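Home -- Bedrooms -- Cleaning -- Mending -- Ask Us

How to give a mattress a proper airing (and put the bed back together afterwards)

By Yoon-hee Lim

I looked after the beds at the Trudcombe guest house for longer than I meant to, and I can report that people will wash a pillowcase every week and leave the mattress under it alone until they move house. Mattresses put up with this. They are patient things. They do start to smell of it, though.

You will need a free morning, a window that opens, a vacuum cleaner with the upholstery nozzle (look behind the sofa), a clean cloth, a bowl of cool water with a drop of washing-up liquid, and a small tub of bicarbonate of soda.

Step 1. Strip the bed

Take everything off, including the thing at the bottom you had forgotten was a mattress protector. Wash the sheets as hot as the label allows. I pull one side free first and work across, which saves walking round the bed more often than my knees would like.
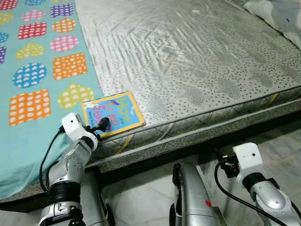
Teal sheet over one side, quilted top showing on the rest.

Open the window. If it's April and mild, open it wide. If it's January, open it anyway and go and stand somewhere else.

Step 2. Vacuum, slowly

Go over the top in long strips, overlapping each one a little, then do the sides. Quilting holds on to crumbs and fluff like a miser, so run the nozzle along the stitching as well as across it. If your mattress has buttons, go round each one. If you have a bed in the corner of the room, this is the moment you'll regret it.

Step 3. Deal with marks

Dab. Don't scrub. Wring the cloth out until it's barely damp and work from the outside of the mark inwards. Soaking a mattress is easy and drying one is the work of a week. Old tea will fade but seldom leaves altogether, and you may have to make your peace with it, as I have with the one in the back bedroom. 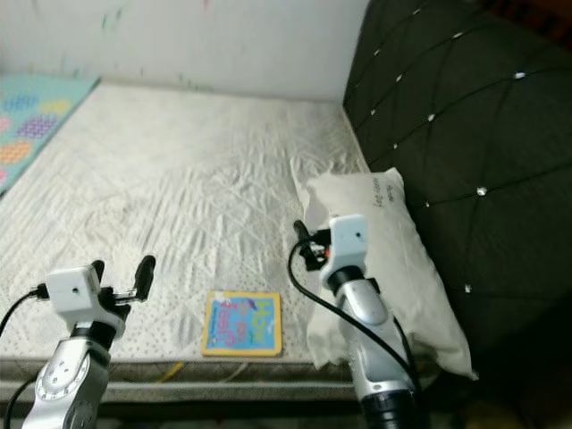
Reading time: 2 minutes

Step 4. Bicarb, then wait

Shake the bicarbonate over the top through a sieve and leave it for 2 hours. Longer is fine. Keep the cat out, unless you want to know exactly where the cat goes next. Vacuum it all up again, and empty the cylinder before it clogs.

Step 5. Turn it

Check the label before you flip anything. Plenty of newer mattresses have one sleeping side only and should just be spun, head to foot. Get a second person for this -- a mattress has no handles when you want one and is all corners on the stairs. Write the month on a bit of tape and stick it to the base, or you'll be guessing next time.

Step 6. Remake the bed

Wait until the top feels dry under a flat hand. Protector first, then the bottom sheet, far corners before near ones. When the last corner won't reach, you have the sheet on sideways. Everybody does.

Comments

Parisi: Did this with the spare bed and found an earring I'd blamed my sister for. Have not told her.

Diltum: Can you do the bicarb bit on memory foam? Mine weighs more than I do.

Runik: @Diltum I have, no trouble. Go very easy on the water though.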